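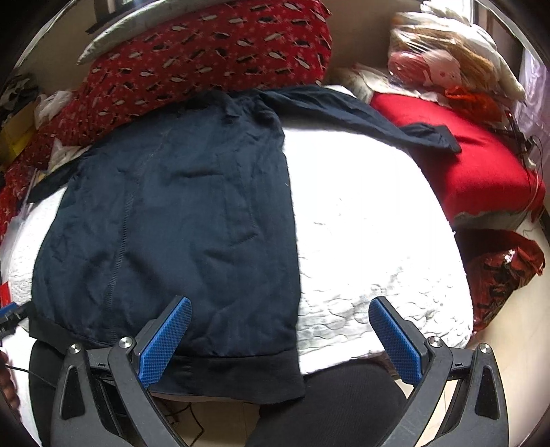 Robots in Domestic Settings
Lecture 6 notes: The Pivov bed incident
Instructor: Solveig Grønli

Housekeeping first. The lab sign-up sheet for the folding bench is full until Monday, and writing your name in the margin does not create a slot. If you missed Lecture 5 (soft objects and why they hate you), read those notes before these. I'm going to use "layer ambiguity" as if you know what it means.

1. What we're looking at today

The case is a garment-handling failure at Widthorpe, who were running a two-armed robot called Pivov in a test apartment. The job was to pick up a jacket lying on a made bed, fold the sleeves in, fold the body over, and set it down on a shelf. What Pivov did was pick up the jacket and the bed. Specifically it took the hem and a good pinch of the quilt under it, one in each sense of the word "grip," and carried on with the fold.

Nobody was hurt. Ebbe Moen, the operator on duty, was standing between the bed and the wall when the quilt started to move, had one foot on the trailing part of it, and sat down faster than planned. The incident report says "operator repositioned." I would like you to notice phrases like that. We'll come back to them in section 6.

2. Background: how the policy was trained

Pivov's folding behavior was learned from demonstrations recorded with hand-held grippers. A person holds one tool in each hand, folds the clothes, and the tool logs video, pose and finger opening. The robot arms later wear the same fingers. The appeal is obvious: you can take the tools into a real bedroom with real clutter in it and get data you would never stage in a lab.

The numbers, which you will need for the homework:

Demonstrations recorded: 2,592
Kept after filtering: 2,200
Of those kept, recorded after the left tool was dropped: 700

The last line was not in anyone's spreadsheet in August. Åsmund Björklund reconstructed it afterward from charging logs and a strip of tape.

3. The fault

The left hand tool was dropped on a tiled floor during collection. It was picked up, opened and closed twice, declared fine, and used for the rest of the collection. One of its linkage pivots had loosened. The fingers still moved smoothly. The trouble was in the reported opening, which from then on read 9 mm wider than the fingers really were.

Think about what that does. A demonstrator watches the fabric, never the number. She closes the fingers until she has the hem, and the hem comes up, and the demonstration is a success by any measure you like. Meanwhile the log says the fingers stopped with a healthy gap between them. Every one of the 700 late demonstrations teaches the same lesson: to grasp a garment, close most of the way and lift.

The other 1,500 teach the correct thing. A learned policy given two conflicting stories doesn't ask which one is true. It went with whichever one the current view looked most like, and since the late sessions had nearly all been recorded on beds, and the early ones nearly all on tables, the result was a robot that folded beautifully on tables.

4. From a gap to a handful of quilt

Here students usually object, quite rightly. A hand that doesn't close far enough should drop the jacket. Why would it take more fabric?

Because there was a retry. Ivar Hägglund had written a recovery routine for missed grasps, and it was a sensible one: if the fingers report no contact after the lift, go back down slightly deeper and try again. On a table, "slightly deeper" meets wood and the arm stops. On a bed it meets padding, which gives. So each miss sent the fingers further into the quilt, with the same half-hearted closing, until there was enough material between the pads to count as contact. Hem, quilt cover, some of the filling. The routine logged a successful grasp on the fourth attempt and handed control back to the folding policy, very pleased with itself.

Sketch this for yourselves. You want three columns: what the fingers did, what the log said, what a person standing there would have seen. The columns agree in the first row and never again.

5. Why the safety stop didn't stop it

Pivov had a force limit on each wrist. The limit was set by lifting a heavy winter coat and adding margin, which is a fine way to pick a number if the worst thing you expect is a heavy winter coat.

A quilt on a smooth sheet slides. Dragging it across a bed takes surprisingly little pull at first, and the pull grows slowly as more of it goes over the edge. The wrist reading climbed the whole time and stayed under the limit the whole time. When it finally crossed, Moen's weight was part of the load. I have heard this described in a meeting as the force limit working as designed.

There was also an emergency stop. It was on the operator's side of the bed at the start of the shift. During setup it had been moved to the other side, to free up a socket. The checklist item reads "E-stop present and tested," and it was both.

6. Reading the incident report

You have the report in the course folder. Some things to look for as you go through it.

The passive voice arrives exactly where a person made a decision. "The tool was returned to service." By whom? Halvard Lundgren, as he'll cheerfully tell you when he visits in two weeks. He had no written test to apply, so he applied common sense, and common sense said the fingers opened and closed.

The word "cloth" is used for the jacket, the quilt and a rag used to wipe the camera. Page 4 is close to unreadable for this reason. When you write your own reports, give each object one name and keep it.

The root cause box has room for one line. The author filled it with "loose pivot screw." If you tighten that screw, you get a well-behaved left tool, 700 bad demonstrations, a retry routine that digs, a force limit tuned to a coat, and a stop button across the room. Root cause boxes should be larger.

7. What was changed

Widthorpe made the following changes, in this order, and the order is worth a few minutes of your attention.

The stop button went on a lanyard. This took an afternoon and should have been the first thing in the building.

The retry routine now has a depth budget for the whole task. It used to have one per attempt, so four careful attempts added up to one reckless one.

Grasps on a bed or sofa are followed by a short test lift. If anything outside the garment outline moves with it, the fingers open. This fails on black-on-black and does poorly with fringed blankets. It is still the change I'd keep if I could only keep one.

Each hand tool gets closed on a gauge block before every session and after every drop, and the reading goes into the session file. The gauge block lives in the same case as the tools. It was briefly kept in a locked cabinet, during which period the readings became remarkably consistent and, on inspection, copied.

The 700 demonstrations were kept. Björklund argued for correcting the opening values by the known offset, and Moen, who had earned an opinion, argued for deleting the lot. The offset was applied and the policy retrained. Grernmont, who supply the wrist sensors, were asked whether the limit could track rate of rise as well as the peak. It could. It always could have; there is a menu.

8. For discussion in section

Suppose the offset had gone the other way, with the log reading narrower than the truth. Describe what the robot does to the jacket. Would anyone have noticed sooner?

The filtering step threw out 392 demonstrations for blur, lost tracking and similar sins. Propose a filter that would have flagged the late sessions using only data already in the logs. Hint: a closed gripper holding nothing should read the same thing every time.

Where would you stand? Draw the bed, both arms, the wall and the door. Mark one place for the operator and one for the stop button, then mark where the quilt goes if you are wrong.

9. Homework

Write a one-page return-to-service procedure for a dropped hand tool. It must be something a tired person can finish in under five minutes in somebody else's bedroom, with no bench and nowhere clean to put things down. Last year's best submission fit on the lid of the case. Last year's worst began by requiring a granite surface plate.

Read section 3 of the report again and rewrite it with a named person or role in front of every verb. Hand in both pages together, stapled. Paper clips come apart in my bag and I end up grading strangers.

Office hours are unchanged. Bring your three-column sketch from section 4 if you want to talk about the retry routine, as I won't be drawing it a third time.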